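Flasovside Garment Service: Frequently Asked Questions
Last revised July 2020

What does the standard contract cover?
Collection, washing, pressing, minor repair and return of staff garments on a fixed cycle. Shoes, belts and knitwear are not included.

How long is the cycle?
Seven days for accounts on the Bitomberg and Kılıçarslan routes. All other accounts are served every 13 days.

Is there a minimum order?
Yes, 30 garments per collection. Smaller loads are accepted and billed at the minimum.

How are garments identified?
A heat-sealed label is fixed inside the collar or waistband. It carries the account number and the wearer number. Do not remove or cover it. Garments that arrive without a label are held for 30 days and then recycled.

What fabric weights do you process?
Cotton and polyester-cotton blends from 216 to 285 grams per square meter. Heavier cloth needs a separate drying program and is quoted on request. Pure linen is accepted for hand finishing only.

Can I wash a garment at home between collections?
You can, but home washing ends the shrinkage guarantee for that garment. Use no chlorine bleach on blends. Optical brighteners in household detergent may leave a visible difference in shade between pieces of the same order.

How should sleeves fit?
Measure from the shoulder seam to the wrist bone with the elbow slightly bent. For short and three-quarter sleeves, measure to the point where the hem should sit. Allow enough width for the cloth to move freely when the arm is extended. If two sizes fit, order the larger. Cotton sleeves lose up to two percent of their length in the first washes.
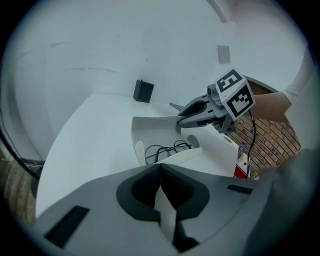 Loose white sleeve with the forearm bare.

Which repairs are free?
Replacement buttons, open seams and loose hems. Tears longer than a finger's width are patched at the rate on your price sheet.

A garment came back with a stain. What now?
Tie a red tag to it and put it in the next collection. It will be treated once more at no charge. Set dye and rust marks are often permanent.

Who do I contact?
Routes and billing: Canan Ertürk. Sizing and repairs: Ewan Munro. Quote your account number in all messages.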